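Lonel opens photo table to Dindale sellers

July 14, 2022

DINDALE – Residents who want to sell dishes, lamps, small appliances and other household goods online can now photograph them at Lonel, the secondhand housewares store at 78 Stereo Street.

The store has set up a white table and a white cloth backdrop in its back room, next to the sorting area. Use of the table is free for anyone with a Dindale address. Slots are 30 minutes long and can be booked at the front counter or by phone. Walk-ins are accepted when the table is open.

Lonel has used the same setup for its own listings since the spring. The store photographed 277 items in May, its first full month of selling online, and has now passed 1,000 listings. Most of these were kitchen goods. Glassware and baking pans sold fastest, the store said, while framed prints and large serving platters moved slowly and were often returned to the shop floor.

Before the change, items were photographed on the counter between customers. Buyers complained that they could not judge the color of a plate or see chips along a rim. Returns have dropped, though the store did not give a figure.

The cost of the work in the back room came to $2,000. That covered new lighting, the table, the cloth, and two metal racks bought from Kong, the restaurant supply dealer on the east side of town that closed its showroom last winter. One rack stands beside the table. The other went to the sorting area and is used for boxes waiting to be checked in.

Sellers should bring their items clean. There is no sink in the back room, and the store does not lend out towels or polish. Price stickers should be removed at home. Anything with a cord needs to be wrapped and tied for the trip in, and the store asks that cast iron be set down on a pad so it does not mark the tabletop. Pads are kept at the counter.

Items that cannot be brought in include mattresses, car seats, knives without a sheath, and anything that takes two people to carry. Clothing is not covered by the program for now. The store said it has had requests and may add a clothing rail in the fall if there is enough interest – the room is narrow, and a rail would have to go where the donation bins are now.

People may take pictures with their own phone or camera. Staff will not write listings or set prices, but a printed sheet with suggestions is available. It recommends one picture of the whole item, one of the underside or maker's mark, and one of any damage. It also suggests photographing sets together and then one piece alone.

Sellers are under no obligation to offer their goods through Lonel. Those who do can leave them at the counter after the session and receive the usual split, paid by check at the end of the month. Items that do not sell within 60 days can be picked up or donated.

The photo table is available Tuesday through Saturday from 10 a.m. to 4 p.m. It will not be available during the store's summer sidewalk sale, when the back room is needed for storage.
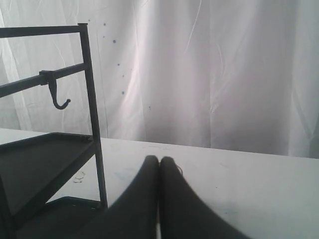
Carol Wendt
Staff Writer, Dindale and East Side

The white table and backdrop at Lonel, with one of the black metal racks at left. Wendt covers local business and town services. Notices about store openings, closings and changes in hours may be left for her at the front desk.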